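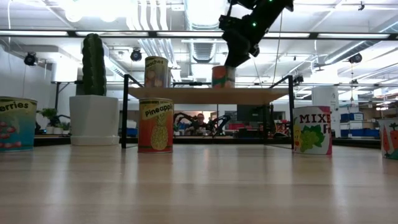 통조림은 왜 오래 두어도 괜찮을까?

복숭아는 여름 과일이다. 냉장고에 넣어 두어도 며칠이 지나면 물러지고, 더 오래 두면 곰팡이가 핀다. 그런데 통조림에 든 복숭아는 겨울에도 먹을 수 있다. 파인애플도, 여러 과일을 섞은 것도, 당근 같은 채소도 마찬가지다. 뚜껑을 따지 않은 통조림은 냉장고에 넣을 필요도 없다. 찬장이나 선반에 세워 두면 된다.

음식이 상하는 까닭

음식이 상하는 것은 대개 미생물 때문이다. 미생물은 눈에 보이지 않을 만큼 작은 생물이다. 세균과 곰팡이, 효모가 여기에 들어간다. 미생물은 공기 속에도 있고 과일 껍질에도 있고 우리 손에도 있다. 모두 나쁜 것은 아니다. 김치가 익는 것도 미생물이 하는 일이다. 하지만 어떤 미생물은 음식을 먹고 불어나면서 냄새와 맛을 바꾸고, 배탈을 일으키기도 한다.

통조림을 만드는 사람은 두 가지 일을 해야 한다. 음식 속의 미생물을 없애고, 새로운 미생물이 들어가지 못하게 막는 것이다.

공장에서 하는 일

우데덴 통조림 공장에서는 복숭아 통조림을 이렇게 만든다.

먼저 복숭아를 씻고 껍질을 벗긴다. 씨를 빼고 먹기 좋은 크기로 자른다. 상한 부분이 있는 조각은 골라낸다.

깨끗한 캔에 복숭아를 담고 설탕물을 붓는다. 이 공장의 보통 캔에는 내용물이 400그램 들어간다. 기계가 캔에서 공기를 빼고 뚜껑을 덮은 다음, 뚜껑 가장자리와 캔의 윗부분을 함께 말아서 꼭 눌러 준다. 종이 두 장을 겹쳐 접은 모양과 비슷하다. 통조림 윗면의 둘레를 손가락으로 만져 보면 볼록한 테두리가 있는데, 바로 그 자리다.

그다음에는 닫은 캔을 통째로 가열한다. 캔 속의 음식도 같이 뜨거워지고 미생물이 죽는다. 과일처럼 신맛이 있는 음식은 끓는 물 정도의 온도로도 된다. 당근이나 콩, 고기, 생선은 신맛이 적어서 더 높은 온도가 필요하다. 그럴 때는 커다란 압력솥처럼 생긴 통에 넣는다. 마지막으로 캔을 식히고 상표를 붙인다.

캔은 무엇으로 만들까?

음식 통조림에는 강철 캔이 많다. 강철은 단단하지만 녹이 슬기 쉬워서 얇은 주석을 입히는 경우가 많다. 안쪽에도 얇은 막을 입혀 음식이 금속에 바로 닿지 않게 한다. 알루미늄으로 만든 캔도 있다. 자석을 대 보면 둘을 구별할 수 있다. 강철 캔에는 자석이 붙고 알루미늄 캔에는 붙지 않는다.

캔이 둥근 데에도 이유가 있다. 둥근 통은 안팎에서 미는 힘을 고르게 받는다. 모서리가 있으면 그곳에 힘이 몰려 찌그러지거나 벌어지기 쉽다. 밑면이 평평한 편이어서 탁자나 선반에 세워 두기도 좋다. 옆으로 눕히면 잘 굴러간다. 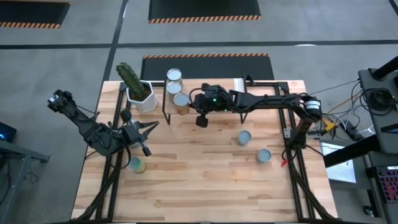 선반에 정리하는 방법

통조림은 서늘하고 마른 곳에 둔다. 가스레인지 옆이나 40도가 넘는 여름철 자동차 안은 좋지 않다. 축축한 곳에서는 캔 겉에 녹이 슬 수 있다.

정리할 때는 뚜껑이 위로 오게 세우고, 상표의 그림이 앞을 보게 돌린다. 그러면 하나씩 들어 보지 않아도 무엇인지 알 수 있다. 과일은 과일끼리, 채소는 채소끼리 모은다. 날짜가 빠른 것은 앞에 두고 새로 산 것은 뒤에 둔다. 앞에서부터 꺼내 먹으면 오래된 캔이 구석에 남지 않는다.

무거운 캔은 낮은 칸에 둔다. 높은 칸의 캔을 꺼낼 때는 어른에게 부탁한다. 발에 떨어지면 크게 다칠 수 있다.

상표 읽기

상표에는 이름과 그림 말고도 여러 가지가 적혀 있다. 무엇이 들었는지, 얼마나 들었는지, 누가 만들었는지 나온다. 알레르기가 있는 사람은 재료 이름을 꼭 읽어야 한다. 날짜는 뚜껑이나 밑면에 찍혀 있을 때가 많다. 통조림마다 두고 먹을 수 있는 기간이 다르다. 우데덴의 복숭아 통조림은 만든 날부터 18개월이다.

영어로 된 상표도 어렵지 않다. 피치스(Peaches)는 복숭아, 파인애플(Pineapple)은 파인애플이다. 글자를 다 읽지 못해도 그림이 도와준다. 다만 그림은 내용물과 모양이 똑같지 않을 수 있다. 상표에는 통째로 그려진 과일이 캔 안에는 조각으로 들어 있기도 하다.

먹으면 안 되는 통조림

뚜껑이나 밑면이 불룩하게 부푼 캔은 먹지 않는다. 안에서 미생물이 자라면서 가스를 만들었을 수 있다. 국물이 새는 캔, 녹이 심한 캔, 테두리가 깊게 찌그러진 캔도 먹지 않는다. 맛을 보아 확인하려고 하면 안 된다. 위험한 통조림인데도 냄새와 맛이 멀쩡한 경우가 있다. 이런 캔을 발견하면 열지 말고 어른에게 알린다.

뚜껑을 딴 다음에는

한번 열면 공기와 함께 미생물이 들어간다. 그때부터는 보통 음식과 같다. 남은 것은 뚜껑 있는 그릇에 옮겨 냉장고에 넣고 2일 안에 먹는다. 딴 뚜껑의 가장자리는 날카로우니 손으로 만지지 않는다. 빈 캔은 어른과 함께 물로 헹군 뒤 캔을 모으는 통에 넣는다. 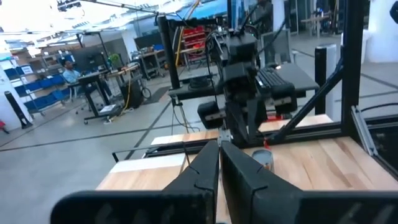 엘레리 루엘린: 집에 있는 캔에 자석을 대 봤어요. 옥수수 캔은 붙고 음료수 캔은 안 붙었어요. 그런데 참치 캔은 하나는 붙고 하나는 안 붙어요. 같은 참치인데 왜 달라요?

답: 내용물이 같아도 회사마다 다른 금속으로 캔을 만들 수 있습니다. 자석이 붙은 것은 강철, 붙지 않은 것은 알루미늄일 가능성이 큽니다. 캔에 적힌 재활용 표시에서 '철'이나 '알루미늄'이라는 글자를 찾아보세요.

푸아드 사베르: 통조림을 얼려도 되나요?

답: 캔째로 얼리지는 마세요. 물은 얼면 부피가 늘어나서 캔의 이음매가 벌어질 수 있습니다. 얼리고 싶으면 냉동실에 넣어도 되는 그릇에 옮겨 담으세요.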